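Skelto Club: Laundry Table Gallery

Skelto is the after-school robotics club at Bresura Technical High School. Members meet in the old drafting room from 3:30 to 5:30 and work on a single project all year. This year's project is a two-armed robot that folds clothes. The club picked it in September, over a chess player and a plant waterer, and has been at it since.

The clothes come from the athletics department, which had boxes of retired team shirts in storage. The club also bought towels and T-shirts from a thrift store. The project budget was $2000 and most of it went to motors, cables and a spare power supply.

Students work in pairs. One drives the arms and the other keeps the log, and they trade places after every 5 runs. A run starts with a garment dropped on the table in no particular shape and stops when it is folded, when it falls off, or when the driver gives up. All three outcomes go in the log.

The robot is called Elum. It was named by vote and the runner-up was Socks.

Working on a jersey

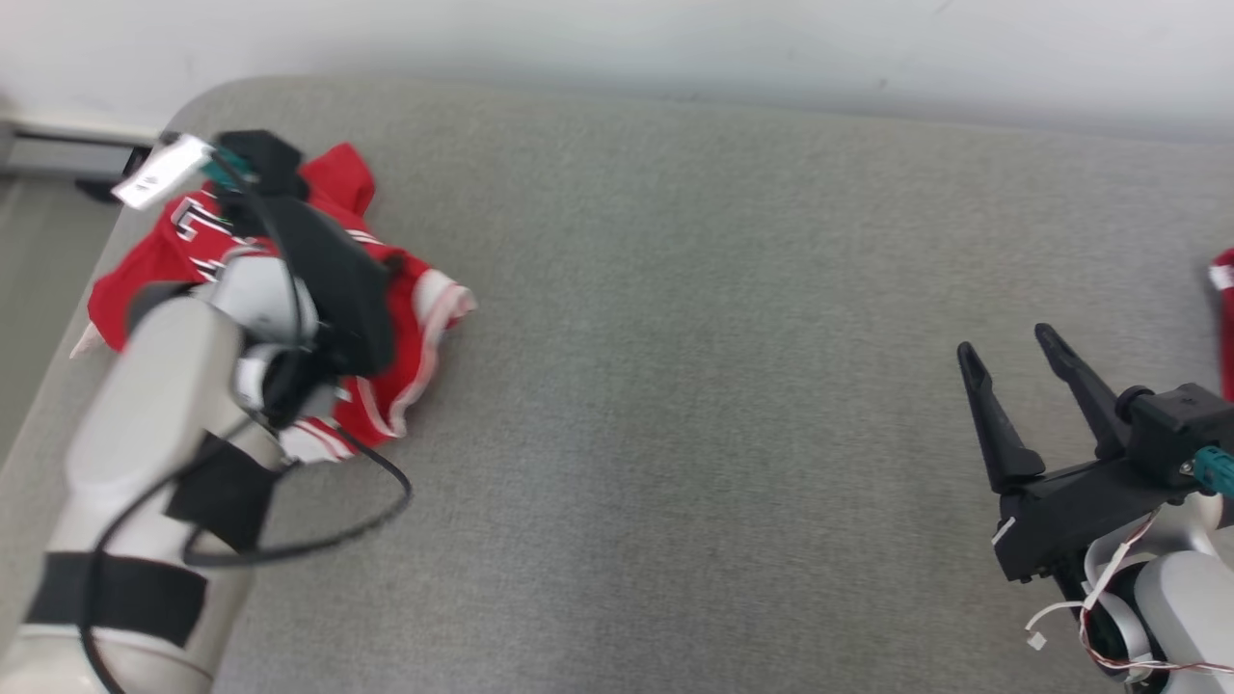

Photo: Tomás Fonseca / Skelto Club

The left gripper is down in a crumpled red jersey with white and black trim, and the right one is open over the gray padding. Jerseys are harder than towels. The lettering is stiffer than the cloth around it, so the fabric bends where it wants to and the driver has to plan for that.

The padded surface

The first folding surface was a bare tabletop. Shirts slid on it whenever an arm pulled sideways, and a finger that came down too low hit something hard. Padding fixed the sliding and gave the fingers room to press in under a hem. Anyone building a similar setup should start with padding and save a month.

Grippers

Both arms use two-finger grippers. The fingers were the part of the project that changed most. The early printed ones were short and could not reach past a bunched sleeve without the gripper body pushing the rest of the shirt away. Longer fingers reach better but flex more, and the club is still arguing over the right length. The current set was printed at the Lindqvist makerspace downtown, which lets student teams use its machines in the evening.

Cables

Cable routing has its own page in the log. A cable that is too tight pulls on the wrist when the arm extends. A cable with too much slack can drag over the clothes and undo a fold. The members check every connector before power goes on, and whoever is keeping the log initials the check. Straps on the arm get looked at too, because they loosen over a long session.

Learning to drive

New members start with towels. The exercise is to pick up one corner, carry it to the opposite corner and let go without shifting the rest. It sounds easy and takes most people several afternoons. After that they move to T-shirts, then long sleeves, then jerseys. Hooded sweatshirts are on the list for spring.

The usual beginner mistake is moving both arms at the same time. It is better to hold still with one hand and work with the other - the cloth stays put and the log keeper can follow what is going on.

What the log says so far

The best afternoon gave 34 finished folds, nearly all of them towels. Jerseys are much slower. A good fold takes several minutes, and a common failure is losing the second sleeve after the first one is already in place. The club grades folds by eye. A fold passes if it can be picked up and set on a shelf without coming apart.

Next, the team wants Elum to do the first step without a driver. That step is finding an edge and pulling the garment flat. Two seniors are writing the program and the rest of the club is recording practice runs for them to work from. Sleeves will stay with the human drivers for now.

Open house

The folding table will be running at the spring open house in the drafting room. Visitors can drive the arms for a towel run with a member beside them. Please tie back long hair and leave drinks in the hallway.

Old team shirts in any size are welcome and can be left in the bin outside the room. They should be clean. Shirts with zippers or pins can't be used.

Students who want to join can come to any meeting. No experience is needed, and there are open spots for log keepers, drivers and people who like fixing printers.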